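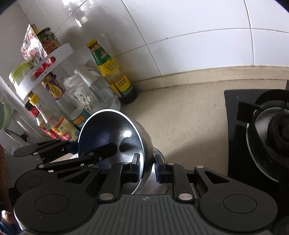

How does a robot know where the bowl is?

When you take a bowl from the kitchen counter, you do not think very much. Your eyes find the bowl, your hand goes there, your fingers close. A robot can do the same work, but somebody must first write a program for it, and the program must do each part of the work with numbers.

At the Nordale children's workshop we use a program with the name Flurkness. It has three parts, and we will look at them one after the other.

Part one: looking

A camera gives the robot a picture. For the computer, a picture is only a very long list of small coloured dots. Flurkness makes the picture smaller first, until it is 64 dots wide and 64 dots high. You would find such a picture very ugly! But the computer can read it quickly.

Then the program searches for things. This part of the software is called perception. Shiny steel is a difficult material for it. A steel bowl works like a mirror, so the computer may see a black finger inside the bowl and believe that a real finger is there. Glass bottles are difficult too, as you can see what is behind them.

How does the program learn the difference? It learns from examples. People hold a gripper in their own hand, like big tongs with a camera, and they do kitchen work with it. The camera keeps what it sees. For the first lesson, Flurkness got 317 short films of people who lifted and put down dishes.

Part two: planning

Now the robot knows that there is a plate. Where should it hold the plate? In the middle of the flat side is not possible for two fingers, they would only slide on it. One finger must be in front and the other one behind.

The program makes a plan for this. It tries many ways in its memory before anything moves. In one test it tried 121 ways for one plate and threw most of them away. In some of them the hand would hit a bottle. In others the arm would have to bend like no arm can bend.

A plate with pink roses can be held upright between two blue fingers, while another plate lies flat on the counter. For the flat plate the program needs a different plan, because the counter is under it and a finger cannot go through the counter.
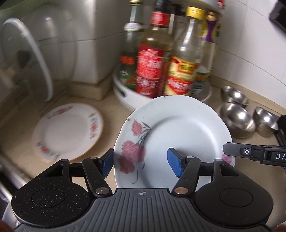 Part three: moving

The third part is called control. It sends small orders to the motors: a little to the left, a little down, close the fingers, stop. Flurkness sends 52 orders in every second. After each order it looks again whether the hand is where it should be. If the hand is too far to the right, the next order brings it back.

You do this also, when you carry a full cup of soup and watch the edge.

Try it at home

You need a friend, a plastic bowl and a scarf. Put the scarf over your eyes. Your friend is now the program and may say only these words: left, right, forward, back, up, down, open, close. Can you pick up the bowl?

Then change places. Write down every word you used, in the correct order. Move the bowl one hand to the side and read the same list again. What happens now, and which of the three parts is missing?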